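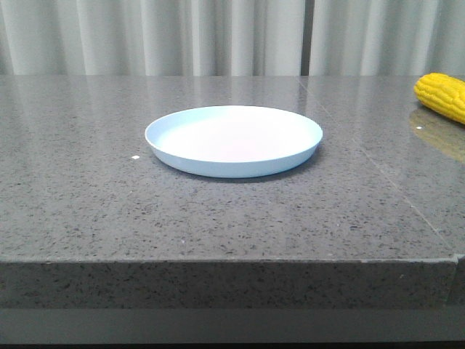 May 1, 2023
By Heledd Wynne
6 comments · 9 shares

Re: [seedswap] Sela sweet corn, how far apart?

Petrică Ilie wrote:
> I have a packet of Sela and one of Trimo and want to grow
> both this year. The plot is long and narrow, 20 feet at the
> widest. Last summer my sweet corn came out starchy and I think
> the neighbor's field corn got into it. Is there any point
> saving seed from a plot this size? Also, does anyone still
> have Sermont?

Petrică,

Starchy kernels do sound like field corn pollen. Distance won't help you on a plot like that, so I would go by timing. Sow the Sela first, then wait until it is up and has three or four leaves before you sow the Trimo. Ask your neighbor when he plants, too. If his corn tassels at the same time as yours, you will have the same trouble again.

Plant in a block, four rows at least. A single long row fills badly – I tried it along the fence one year and got ears with more gaps than kernels.

On saving seed, I wouldn't from so few plants. Corn runs down fast if you keep it from a small patch. I grew 189 plants of Sermont for seed the last time and took ears from all but the weakest. I let them dry on the stalk until the husks were papery, and that ran well into September. Then they hung in the shed until the kernels came off with a twist of the hand.

I do still have Sermont and can send you a packet. Postage only. Write to me off the list with your address, and tell me if you want the beans as well – there are a few Âu left in the jar, though they are two years old and I haven't tested them.

Heledd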